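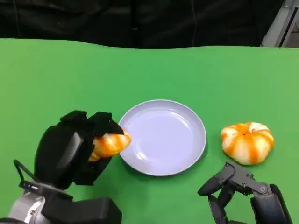
图1　绿色台面与中央浅盘，盘内空，盘左侧为橙白条纹物件；后方为黑色帘幕

# 台面布置与盘具管理例会纪要

时间：周四下午两点半
地点：二层小会议室，议题三、四移至台边进行
主持：Roman Kozłowski
出席：布置组、物品组、场地组、采购，各组负责人及当班人员
缺席：仓库一人（已提前告知，书面意见附于议题五）
记录：布置组
分发：出席各组，仓库，Silluvine 项目联络人

## 一、上次纪要的确认与遗留事项

上次纪要无异议，通过。遗留事项逐条核对如下。

1. 台面旧布更换。已完成。旧布未报废，清洗后存放在布料柜下层，供试摆时垫底使用。布置组提出旧布与现用布外观接近，容易拿错，要求在旧布一角缝白色线标。物品组同意，由布置组自行缝制，不另走采购。

2. 黑色帘幕的挂钩。上次记录为“部分松动”，场地组已更换松动的挂钩，其余未动。场地组说明，帘幕右端仍有收拢不到位的情况，留待议题四一并讨论。

3. 盘具编号。未完成。物品组解释，原计划在盘底贴纸质标签，试贴两只，洗后标签边缘起翘，遂停止。替代方案见议题三。

4. Radex 布料的色差说明。采购已收到供方回复，内容为同一批次内允许轻微差异，不同批次不保证一致。会议认为该回复可以接受，前提是今后每次领用整卷，不拼接不同批次。此条关闭。

## 二、绿色布料的铺设

布置组说明现状。台面远端的布边不是直线，有缓慢起伏，左侧略高，中段下凹，向右趋于平直（见图1）。布置组认为起伏来自铺设时只拉紧了近端，远端靠自重搭放。场地组认为也可能与台面后沿的垫层厚度不匀有关。双方各执一词，会上未作定论，决定按下述办法各试一次后再判断。

试验一：垫层不动，远端加压条，压条外包同色布料，从中间向两侧依次压紧。

试验二：不加压条，拆开远端垫层重新铺平，布料按原方式搭放。

两次试验之间台面恢复原状，不叠加。每次铺好后静置到下一班，由接班人员查看布边，查看人不参与铺设。记录表沿用 2272 号表，在备注栏写明试验序号。

关于布面明暗。物品组反映，绿色台面靠右和靠远端处看起来略浅，左下方略深，询问是否属于布料本身的问题。采购认为应先排除光照。布置组补充，同一块布调换方向后未做过对比，目前没有依据判断。会议决定在试验二完成后将布料左右对调铺设一次，若浅色区域位置不变，则按光照处理，转场地组；若随布料移动，则由采购向 Radex 提出。

关于熨烫。现行做法是铺前在布料间熨平，卷在纸芯上送到台边。当班人员反映，纸芯两端无遮护，布边容易蹭脏。采购查询后答复，布料间有闲置的长布套可用，长度是否够需要量过。由当班人员量取，布套不够长时由布置组拼缝。

关于裁切尺寸。布置组提出统一下料宽度，建议为 1090 毫米，理由是两侧下垂量在该宽度下相同，收口时不必再修剪。场地组要求把台面高度一并写入下料单，现有台面高度约 900 毫米，各台腿调平后略有出入，以现场量取为准。会议同意，下料单增加“台高”一栏，由场地组填写，布置组不得代填。

讨论中有人提出改用硬质绿色台板，免去铺布。Roman Kozłowski 认为台板接缝处理比布料褶皱更麻烦，且搬运需要两人以上，本阶段不予考虑。提议人保留意见，要求记入纪要。

## 三、盘具

本议题移至台边进行。

### 3.1 现有盘具清点

物品组报告，盘具库存 58 只，含正在使用和待洗的。账面与实物一致。其中淡紫白色的浅盘使用频率最高，其余颜色基本未动。物品组建议将未动的部分移入仓库，台边柜只保留常用盘和备用盘。仓库书面意见中表示可以接收，要求逐只加隔纸，整箱竖放，箱外写明只数。

### 3.2 盘形与称呼

各组对盘子的叫法不一致，领用单上出现“圆盘”“浅盘”“紫边盘”“白盘”等多种写法，导致物品组发放时需要口头确认。布置组指出，从台侧低处看过去，盘子容易被看成椭圆形，领用单上还曾出现“椭圆盘”。会议决定，领用单一律按盘底编号填写，外观描述只作参考，不作为发放依据。

在编号方案落实之前，临时用柜内格位号代替。格位号由物品组贴在层板前沿，盘子用毕放回原格。

### 3.3 编号方案

纸质标签弃用。备选方案有两种：盘底用陶瓷笔书写后固化；盘底粘贴耐洗薄膜标签。

物品组倾向于陶瓷笔，认为不增加厚度，放置时不影响盘底与台面的接触。采购提醒，陶瓷笔需要加热固化，部门内没有合适的设备，外送则盘具要离库数日。Silluvine 联络人此前来信询问过盘具是否会做永久标记，希望标记可以去除，以便项目结束后归还。

会议意见：优先采用薄膜标签。由采购联系 Stępień 索取样片，先在两只备用盘上试贴，按日常清洗流程洗满五遍，检查边缘是否翘起、字迹是否可辨。样片未通过之前，不对其余盘子作任何标记。

### 3.4 摆放位置

布置组提出，盘子在台面上的位置目前由当班人员目测，班次之间有偏差。曾考虑在绿色布料上画线或贴点，因会留下痕迹而放弃。现提出用可移除的角尺定位：角尺靠齐台面近端边沿，盘子外缘贴住角尺内侧，摆好后撤走角尺。

场地组认为台面近端边沿被布料包覆，角尺靠上去有软垫感，重复性存疑。布置组同意在角尺靠边的一面加一条薄木片，增大接触长度，再测重复性。测法如下：同一人连续摆放五次，再换一人摆放五次，每次用钢尺量盘缘到近端边沿的距离，填入 2272 号表背面。合格界限暂不设定，看完数据再议。

### 3.5 盘面状态

开始使用前，盘内应为空，盘面无水迹、无纤维。物品组要求用无绒布擦拭，擦拭方向由盘心向盘沿。盘沿凸起处反光较明显，指纹容易显出来，拿取时应托盘底，不捏盘沿。当班人员反映，戴手套托底时盘子容易打滑。物品组答复，可先用双手托放，放稳后再松开，暂不更换手套型号。

### 3.6 与盘子配套的橙色物件

物品组说明，与盘子配合使用的橙色物件在领用单上归为“小件”，没有细分，既有带白色条纹的写法，也有只写“橙色”的写法。会议认为写法过粗，要求物品组另列一张小件清单，颜色与纹样分两栏填写，无纹样的填“无”，不得空栏。

若小件为真实水果，须在清单中单列并注明入柜日期，不与耐久件同盒存放。水果由当班人员每日开柜时检查，出现软斑即更换，更换后在清单上划去原条目，另起一行，不涂改。

小件取用后放回的位置，目前有人放回盒中，有人放在盘边。布置组要求收班时一律回盒，盘边不留物。物品组同意，并要求盒盖内侧贴清单复印件，便于逐件核对。

## 四、台边与周边环境 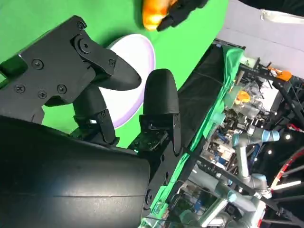 图2　台面边缘：黑色包布外侧垂有绿色布料，台外可见金属架、线缆及设备

### 4.1 台边包覆

台边以黑色布料包覆，绿色布料搭过台边后沿一侧垂下。布置组认为现在的垂布没有收口，经过的人容易带动，布面随之移位。场地组补充，垂布若拖至台下，清扫时也需要有人先把布掀起。

提出过三种收口方式：

- 用夹子把绿布夹在黑色包布上。优点是拆装快，缺点是夹子高出台面，擦拭和摆放时碍手。
- 用魔术贴把绿布固定在包布外侧。拆装较快，包布上要缝一条底带，缝好后包布不再能随意转向使用。
- 垂布末端缝入配重条，靠自重下坠。台面上无附加物，配重条在清洗前须抽出。

表决前，布置组在台边演示了夹子方式。演示用的夹子为办公用长尾夹，开口偏小，夹两层布可以，夹到转角的多层处夹不住。物品组建议换大号夹子，场地组反对，认为大号夹子突出更多。

会议选定配重条方式，角部可加魔术贴。配重条由采购询价，Skerer 有成品目录，先要短样，不直接订整卷。布置组负责在垂布末端缝出可抽取的套管，套管两端开口，抽取方向统一朝台面右侧。

### 4.2 转角处理

转角处布料堆叠，厚度大于直边。布置组提出在转角内侧剪口。采购担心剪口后布料无法换到其他台面使用。会议决定先折后压，不剪；若配重条装上后转角仍然外翘，再由布置组提交剪口图样，经 Roman Kozłowski 同意后执行。

### 4.3 帘幕

黑色帘幕横向挂在台后，布面有自然竖褶，会议认为竖褶可以接受，不要求熨平。需要处理的是右端：帘幕没有完全遮住其后的浅灰色结构，可以看到浅色板面和一道深色竖缝。

场地组提出把帘幕整体右移。布置组指出右移后左端会露空。物品组提出在右端加挂一幅窄帘，与原帘搭接。场地组核对轨道后认为右端余量够用，但原轨道末端有限位件，须先拆下再装帘，装完复位。

会议决定加挂窄帘。窄帘用料从现有黑布余料中裁取，余料不足时再由采购补买。搭接处原帘在前，窄帘在后。施工安排在下次停用时段，施工前由场地组确认台面上的盘具和小件已全部收走。

### 4.4 线缆与通道

场地组指出，台外一侧有较多金属架、线缆和设备，人员从台边经过时，垂布与线缆有碰到一起的可能。要求如下：

1. 台边通道内不得临时放置纸箱、布卷和推车。
2. 线缆由场地组统一归拢，布置组和物品组不得自行移动；铺布时如有妨碍，先叫场地组。
3. 布料下垂后的末端应与地面保留间距，间距待配重条到货后现场确定，写入铺设单。
4. 在台外一侧掉落的小件，由当班人员停下手头工作后再捡，捡回的小件先放入待检盒，擦净后方可回原盒。

第四条引起讨论。当班人员认为每次都停会影响进度，建议攒到换班时一起捡。场地组不同意。Roman Kozłowski 裁定按第四条原文执行，换班时另外查一遍台下。

### 4.5 浅灰色织物件

台边常有人把外套或其他织物搭在附近，场地组要求台面近旁不挂衣物。已有衣架位于门侧，数量不够时向场地组申请。台面上方和垂布一侧不得搭放任何与布置无关的织物，擦拭布除外，用后放回挂钩。

## 五、仓库书面意见

仓库来函三点，逐条宣读。

其一，黑布余料入库时未写尺寸，仓库无法按单发放。会议同意今后余料入库须写长宽和有无缝线，现有余料由布置组补量。

其二，盘具装箱的隔纸用量超出预期，询问可否改用布套。物品组答复，布套须逐只缝制，目前人手不够，暂用隔纸；用过的隔纸如无破损，退回仓库重复使用。

其三，希望退库时间固定。会议决定每周四上午集中办理，错过的顺延至下一周，不单独开库。布置组提出铺布试验期间可能有临时退换，仓库如同意，可由双方电话商定，不视为例外。

## 六、清洗与收班流程

现行流程由物品组口头交接，没有成文。会上整理为下列步骤，试行至下次会议。

1. 小件回盒，对照盒盖清单核对。
2. 盘子托底取离台面，放入周转筐，筐底垫软布，盘与盘之间竖立隔开。
3. 用干刷自远端向近端轻扫绿色布面，不用湿布。局部有污渍的，做标记后报布置组，当班人员不自行处理。
4. 查看布边和转角，移位的拉回原位，不重新铺设。
5. 查看帘幕是否垂顺，未垂顺的理平。
6. 查台下和台外一侧有无掉落物。
7. 填表，签名，交下一班。

物品组对第三步提出疑问：干刷会不会使布面起毛。布置组称旧布刷过一段时间，未作对比记录，不能给出结论。决定在旧布上划出一块继续刷，另一块不刷，两周后并排查看。

收班表的签名栏原为一栏，改为交班、接班两栏。接班人到场前，交班人不得先行签完两栏。

## 七、其他事项

采购通报，十二月供方盘点期间发货可能延后，需要的布料和配重条应提前报数。各组在下次会议前把用量报给采购，逾期按上期用量报。

布置组申请增配一把钢尺，现有一把端部磨损，起点刻度不清。同意。旧尺在尺面上标明“不作量取”，留作压布用。

物品组申请更换台边柜门的合页，柜门关不严。场地组当场查看，认为拧紧即可，不必更换，会后处理。

## 八、待办事项

| 事项 | 负责 | 期限 |
|---|---|---|
| 布边试验一、试验二，填 2272 号表 | 布置组 | 下次会议前 |
| 布料左右对调，查看明暗变化 | 布置组、场地组 | 试验二之后 |
| 旧布缝白色线标 | 布置组 | 本周 |
| 下料单增加“台高”栏 | 场地组 | 本周 |
| 薄膜标签样片，试贴并清洗五遍 | 采购、物品组 | 样片到后一周 |
| 柜内格位号张贴 | 物品组 | 本周 |
| 小件清单，颜色与纹样分栏 | 物品组 | 下次会议前 |
| 角尺加木片，测摆放重复性 | 布置组 | 下次会议前 |
| 配重条短样询价 | 采购 | 下次会议前 |
| 右端窄帘裁制与加挂 | 布置组、场地组 | 下次停用时段 |
| 台边线缆归拢 | 场地组 | 本周 |
| 黑布余料补量尺寸 | 布置组 | 退库前 |
| 旧布刷洗对比 | 布置组 | 两周 |
| 收班表改为双签名栏 | 物品组 | 本周 |
| 柜门合页拧紧 | 场地组 | 会后 |

下次会议仍在周四下午，地点不变，先看布边，再入室讨论。对本纪要有修改意见的，请在下次会议前以书面形式交记录人。

散会时间：下午四点十分。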